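3.2 Household objects and the sorting task

The second part of the survey in Drondale and Kernton asked how families decide where kitchen things are kept. In the pilot of August, Kuipers and Maes found that adults often name a place by habit ("it goes with the sauces") and only later give a reason. For this we separated the naming of a place from the explanation of it. Each of the 40 households received the same list of words, and the answers were written down by one interviewer.

Condiments gave the most difficult answers. Many participants placed ketchup with the plates and not with other food, as both go to the table at the same moment of the meal.
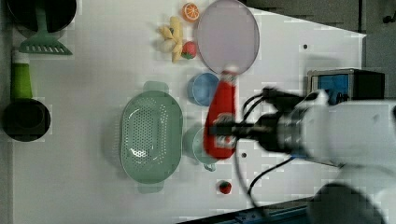
Figure 3. Red bottle with white cap, touching a lavender plate.

We call this a "use-together" answer, following Ortner. Of the 266 explanations that we could code, the use-together type was more frequent in Kernton, where kitchens are smaller and one shelf serves several purposes. Tools for cooking showed a different pattern. The spatula was mostly placed near the pans, but the participants disagreed if it should hang or lie in a drawer. Kramer and Van Wijk report the same disagreement for Canach.
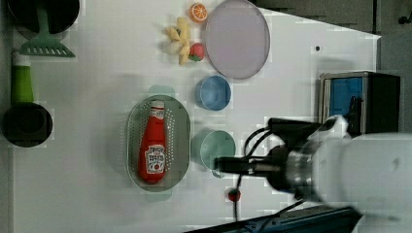 Figure 4. Toy kitchen items on a white tabletop, with a mint-green slotted spatula next to a round black pan.

The coding was done by 2 of the authors independently. Where they differed, the explanation was read again together with the full interview, and it was left out of Table 5 when no agreement could be reached.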